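Home | Products | Manuals | Parts | Contact

Floka Steel Work Table, Model 103
Section 3: First Use and Daily Care

3.1 Before first use

1. Peel the protective film from the tabletop and from the raised back edge. Start at a corner and pull slowly.
2. Wash the top with warm water and dish soap. Rinse twice.
3. Dry with a soft cloth, moving lengthwise along the table.
4. Check that all leg bolts are tight. Check them again after 14 days of use.

NOTE: Film left in place for more than 100 days may leave glue on the steel. Remove it with cooking oil, then repeat step 2.

3.2 Placing dishes and loads

1. Set plates down flat. Do not drag them - grit under the base will mark the polish.
2. Keep dishes clear of the table edges.
3. Wipe crumbs from the surface before stacking.
4. Spread heavy loads over the full top. Do not stand or sit on the table.

CAUTION: Do not put pans on the steel straight from the burner. Use a trivet.

3.3 Normal wear

Faint scratches and smudges show most under strong overhead light. They do not affect use and are not covered by the warranty. A single light-colored plate on the polished top will also show a dark reflection.

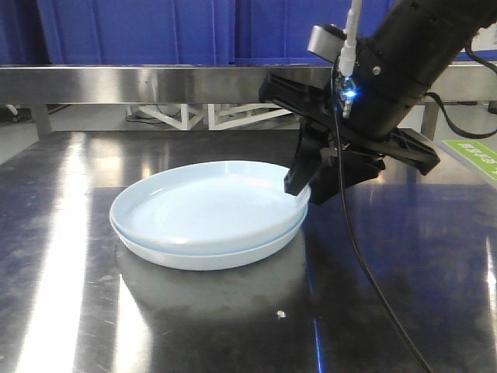
3.4 Cleaning

1. Clear the table.
2. Wipe with a damp cloth and mild soap. Follow the direction of the polish.
3. For dried food, lay a wet cloth over the spot for 14 minutes, then wipe.
4. Rinse and dry. Include the joint at the back edge.

CAUTION: Do not use bleach, steel wool or scouring powder.

Replacement bolts and foot caps can be ordered from the Drollcombe parts desk. Quote the model number and the finish code stamped under the top.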